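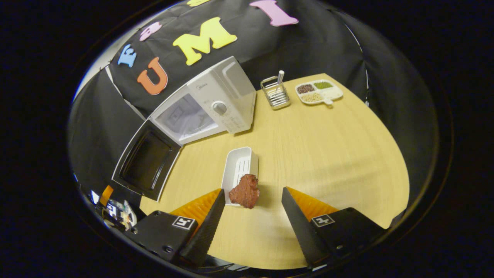
Section 3. Setting Up the House for a Performance

Read this section before you unlock anything. It covers the ninety minutes before curtain at the Brosto Playhouse, from the loading door to the moment the lights go down and it all becomes the stage manager's problem. Section 4 is for the stage manager.

3.1 Opening the building

1. Enter by the alley door. The front doors open only from the inside, a feature we inherited from the bank that used to be here.
2. Turn off the alarm. The code is in your crew letter. It is no longer on the wall beside the keypad.
3. Switch on the lobby lights, then the house lights, then the work lights, in that order. Leave a pause between each. The breaker panel has opinions.
4. Check the callboard for notes from the last performance. If Svenja Plattner has written anything in capital letters, do that first.

CAUTION: The ghost light stays on until the work lights are up. It stands down center, next to the edge of a stage that is higher than you remember.

3.2 The seats

The main floor and balcony together hold 600. The balcony is sold only for musicals and for anything with children in it, whose grandparents will fill it without being asked.

1. Walk every row from the back. Flip up the seats and collect what you find. Programs go in recycling, and gloves go in the box office, where they join the other gloves.
2. Confirm that row K, seat 25 is still tied off with ribbon. It has been awaiting a spring since the Aldale Players brought us their three-hour Chekhov.
3. Unhook the aisle ropes on the left side only. The right side opens when the ushers arrive.
4. If the balcony is closed, lock the stair door and hang the sign. People will try the door anyway. Let them.

Note: Wheelchair spaces are at the ends of row F. Do not store the program cart there, even for a minute.
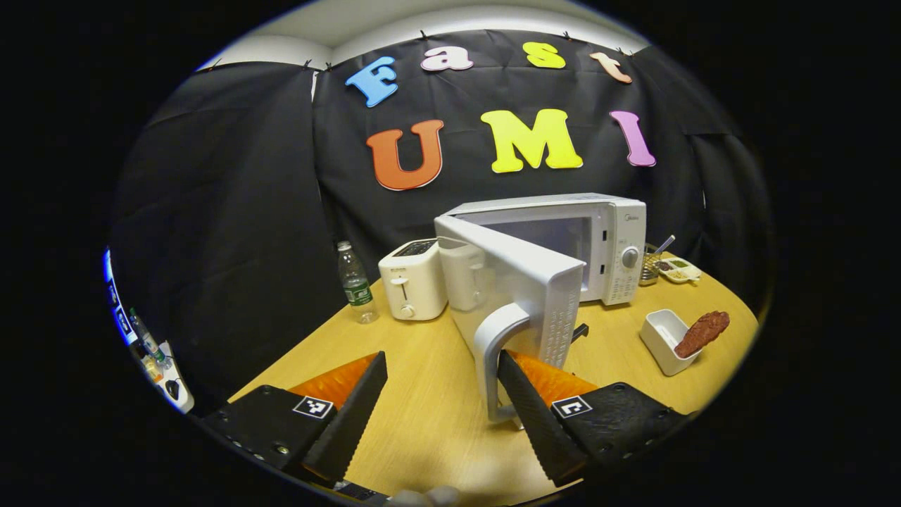 Wasow, March 2025

The steps from here to the end of the section have been rewritten after our February run of "The Lamplighter's Daughter." Please throw away the old pages. Rosalie Gasser found one still taped up in the sound booth and followed it faithfully, so the second act opened with the preshow announcement.

3.3 Sound and preshow

1. Power up the mixing board first and the amplifiers last. When shutting down, reverse it. If you hear a loud thump, you have done it the other way around, and so has everyone in the lobby.
2. Load the preshow playlist. Set the main fader at the strip of green tape. Directors may ask for it louder. The tape has seniority.
3. Test each body microphone with the actor who will wear it. Reijo Ahonen will test his by singing. Allow extra time.
4. Put fresh batteries in every transmitter, including the ones that "were fine last night."
5. Set the lobby thermostat to 68 and close the cover. It controls the auditorium as well, for reasons lost with the original drawings.

CAUTION: Do not use the fog machine without telling the front of house. The smoke detectors over the lobby doors are sensitive, and the fire department has already seen the show.

3.4 Opening the house

1. Ask the stage manager for clearance. A shrug is not clearance.
2. Give ushers their programs and flashlights. Point the flashlights at the floor and not, as in "Mangundap Moon," at the leading lady.
3. Open the doors half an hour before curtain. If the set is still being painted, hold the doors and tell the line there will be a short delay. Do not tell them about the paint.
4. Ring the lobby chime at ten minutes, five minutes and two. Florian Hämmerli rings it a fourth time when he is on duty. This has no meaning and can be ignored.
5. At places, close the auditorium doors by hand. The left one swings, so hold it until it latches.

Note: Latecomers wait for the first applause. In a drama, this may take a while; seat them at the scene change instead, in the back two rows.

If something goes wrong that is not covered here, call Annelies Aigner at the box office extension and write it on the callboard afterward, with the time and your initials.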